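Oprea Memory Book

The Oprea is a keepsake book for families who want to put a whole life down on paper — the childhood chores, the first job, the songs somebody hummed while washing up. It has 167 pages, and every one opens flat, so an older relative can write in it at the kitchen table.
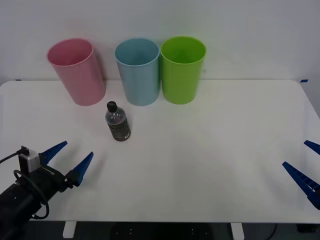 Akinyi Mollel wrote to us that she filled in her grandfather's book for his memorial in July, and cousins were still adding stories to the back pages when the evening ended. We love hearing that!

Ten blank sheets at the back take photos or letters. Item 3409.

Related items
Felulis Guest Book
Plolbridge Remembrance Cards, pack of 10
Prikeck Photo Corners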